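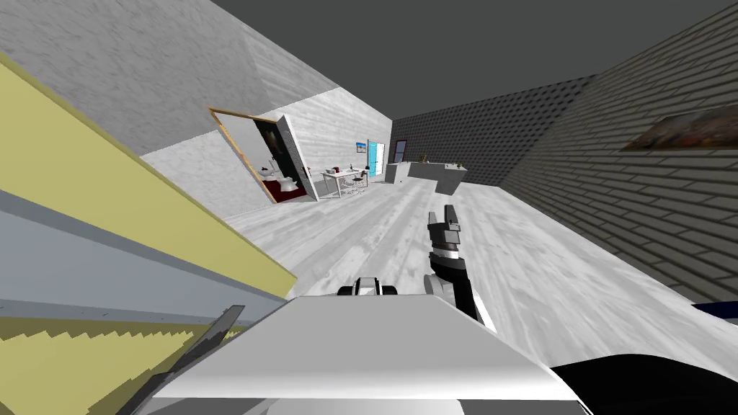 Justinas wrote in to say that I've been feeding my sourdough starter all wrong, and that his mother only ever fed hers at bedtime, with rye, and never once weighed a thing. I've read his note over more than once, and I have to admit I'm tempted! My own starter (her name is Memura, please don't ask) has been sulking in the fridge since February, and the last loaf I got out of her could have held a door open.

So I took her out, gave her a good stir and set her by the kettle with a dish towel over the top. 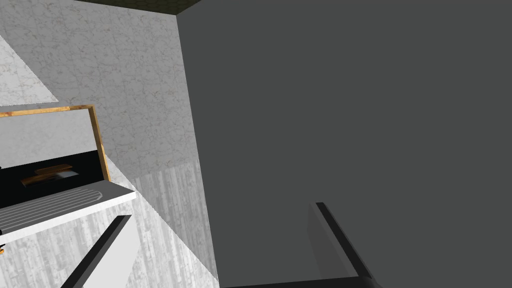 Laur Eseck
Home baker and keeper of this blog

By 6 the next morning she had climbed halfway up the jar, smelling like apples and a little like nail polish, and I was so pleased I stood there in my socks and told her so. I mixed the dough before breakfast, a bit wetter than I usually dare.
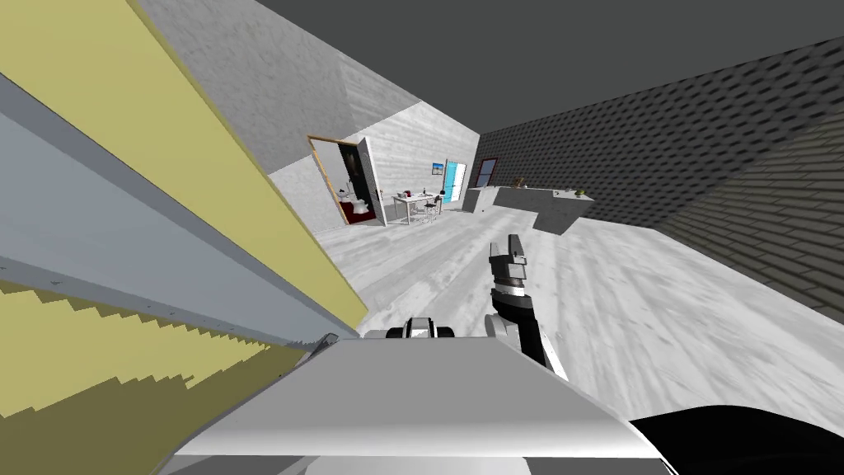

Rye does funny things to dough, and I'd forgotten how sticky it gets. It was on my elbows, it was on the cupboard handle, and I spent a good while picking it off. If you want to know the color of my crust after the first half hour, look at those pale yellow stairs, and then picture me putting it back in for longer. I like a dark loaf, almost too dark, the kind that crackles at you while it cools.

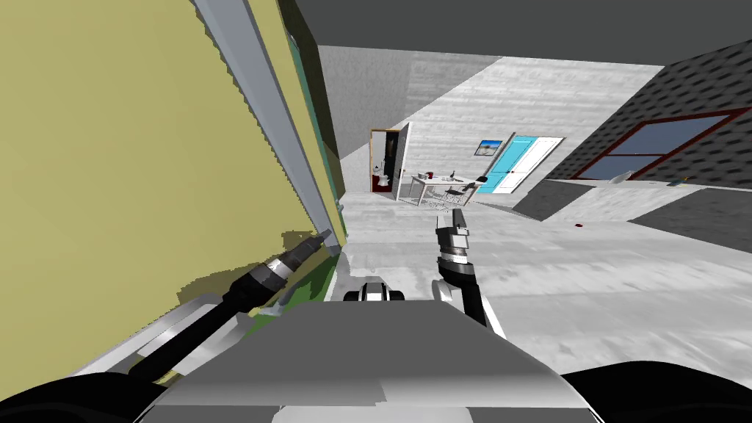
And it did crackle, on and on, right through my second cup of coffee. I cut it too soon, of course, so the middle was gummy, but the heel with salted butter was the best thing I've eaten in weeks. Next time I'm trying caraway, and Justinas, if your mother's recipe is written down anywhere, please send it along!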